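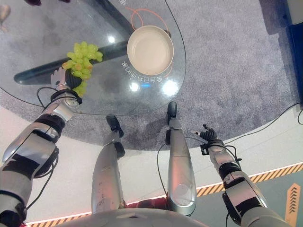 Subject: Re: [wallcombe-loans] Transit slips and the Tranlow route
From: Jerome Magbanua
Date: June 2019

Colleagues,

The Loans Office has received the inquiry quoted below and several like it. The reply is posted to the full list so that all member libraries have the same information.

> From: Danilo Castillo
> Subject: [wallcombe-loans] Transit slips and the Tranlow route
>
> Good morning. We are still receiving books from Tranlow with the
> old half-page slip tucked inside the front cover. Our understanding
> was that the old slip was withdrawn in January. Are we to refuse
> these, or check them in and say nothing? Two patrons have also
> been sent overdue notices for items that were sitting in a bin
> at the Dalisay branch. I would like to be able to tell them
> something definite.
>
> Also, is the limit on bin weight still in force?
>
> D. Castillo
> Circulation, Dalisay

Old transit slips

The half-page slip is no longer valid. Items that arrive with it should nevertheless be checked in on the day of receipt. Please do not refuse them or return them to the sending library, as this adds a second trip and leaves the patron without the book. Remove the old slip, print a new one from the Plasetti client, and note the sending library in the remarks field. The office reviews that field at the end of each month and will contact the library concerned.

Tranlow has informed us that its remaining stock of old slips has now been recycled. Any that appear after this message were probably inserted before that time.

Overdue notices for items in transit

A notice is generated when an item has not been scanned at either end for 5 working days. The system does not distinguish between a book at a patron's home and a book in a bin. Branches are therefore asked to scan every item into transit before the bin is closed. Scanning in a batch the following morning is not acceptable, even when the date is set back by hand.

Where a notice has been sent in error, the branch that holds the item should clear the charge and write to the patron. A short letter is sufficient. The wording is left to the branch, although the office would ask that it include an apology. 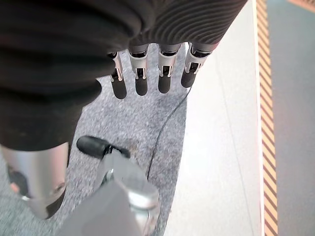 Bin weight and labels

The weight limit remains in force. Large-print and art books should be divided among bins and placed spine down. Each bin carries one label, on the short side, facing out. Labels from earlier trips must be peeled off completely. Bin 821 traveled the route twice last month under a label left over from the winter schedule.

Closing of the summer request period

Requests for book club sets may be placed until the last working day of the month. Sets are limited to 4 per branch. Requests received after that date will be held for the fall period and need not be submitted again.

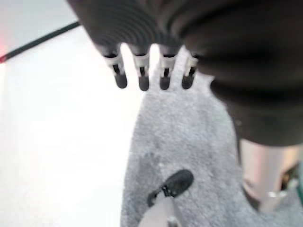 Photo: Wallcombe Loans Office

Branches that lend sets to schools should record the school as the borrower and keep the teacher's name in the notes. Replacement costs are charged to the borrower of record, and we have had difficulty recovering them where the entry was made in a teacher's own name.

Questions may be sent to the list or to the office directly.

Jerome Magbanua
Loans Office, Wallcombe Library Network

Comments (3)

dcastillo
Thank you. Both charges have been cleared and the letters are in the mail.

tranlow_circ
Confirming that the old slips are gone. We apologize for the confusion.

reader_north
Does the spine-down rule apply to oversize atlases? They do not fit our bins that way.

Recent on this list

[wallcombe-loans] Plasetti client: printing slips on label stock
[wallcombe-loans] Holiday schedule for the Dalisay route
[wallcombe-loans] Missing disc from audiobook set
[wallcombe-loans] Book club sets: list of titles withdrawn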